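Breser Snack Swap Box, the small one: my honest two cents

May 2021

I signed up for the Breser box after my sister-in-law sent me one for my birthday and I ate the whole thing in a weekend. If you haven't run into it, it's a subscription where a bunch of little bags and pouches from different small makers show up at your door, and you don't get to pick them. You can tell them what you're allergic to and whether you lean salty or sweet, and that's it. I like that part! I spend enough of my life choosing things.

I get the small box, at 41 dollars for three months, shipping included. There's a bigger one, but there are only two of us in the house and one of us claims not to snack (the crumbs in the car say otherwise).

First, the box itself. It's a plain mailer that fits our mailbox with a little persuasion, and mine has shown up on time except for once, when it sat at a depot for 5 days and I got a very nice email about it. They pack everything tight with shredded paper, which I could do without. I was still picking shreds out of the rug a week later. Please, Breser, just use a sheet of tissue.

Then there's the wrapper situation. I am a sucker for packaging, I'll admit it. When I tip a box out onto the wood I always sort by color before I sort by anything sensible, and the loud ones win every time. I want reds and purples and big bursts that look like a comic book. The pale minty stuff I tend to save for later, and that's silly, given that the best thing I've had from them so far came in the dullest bag of the lot.

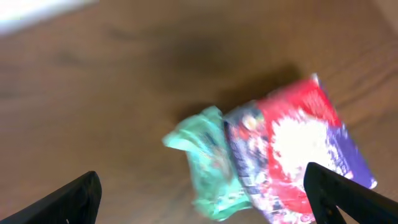

The downside of soft pouches is that they travel badly. They get squashed and creased in the mail, and if there's anything brittle inside you're going to be eating it with a spoon. I had a bag of Gosby seaweed crackers arrive as what I can only call seaweed dust. It was great on rice! But I did not order rice topping. The stiffer, flatter packages hold up much better, and I wish they'd put the fragile things in those and leave the pouches for gummies and dried fruit, where a bit of squashing doesn't matter.

Now for taste, which I guess is why you're reading. The Cho chili peanuts are the standout. They're sweet first and then they sneak up on you, and I've been back to order them separately twice. The Gosby line is hit or miss for me. Their ginger chews are lovely and their lemon ones taste like the inside of a purse. I've had one real dud, a mushroom chip that smelled so strongly I moved it out to the porch, and my husband ate the entire bag out there standing up. So who am I to judge.

Portions are on the small side. A typical bag is two handfuls, or one if you have hands like his. I looked up the calories on the last lot and the whole box came to less than I expected, with the richest item at 327 for the bag, so if you're watching that sort of thing you could do a lot worse. I am not watching that sort of thing.

A few practical bits. You can skip a month from the account page, but the button is tucked under "preferences" and I had to hunt for it. The little card that comes in the box tells you what everything is and who makes it, in tiny print, so get your reading glasses. Tear notches are unreliable across the board, and I keep scissors in the snack drawer now. And nothing reseals, so have a few clips handy or commit to finishing what you open.

Would I buy it again? I already did, I'm paid up through September. For the money you could fill a cart with chips at the grocery store, and if quantity is what you're after, do that. I like getting a surprise in the mail and trying things I'd walk right past on a shelf, and for that it's been worth it.

Four stars out of five from me. I'd go up to five if they lose the shredded paper and do something about those crackers. If anyone has tried the bigger box, let me know in the comments whether you get different makers or just more of the same, I've been wondering about switching for the fall.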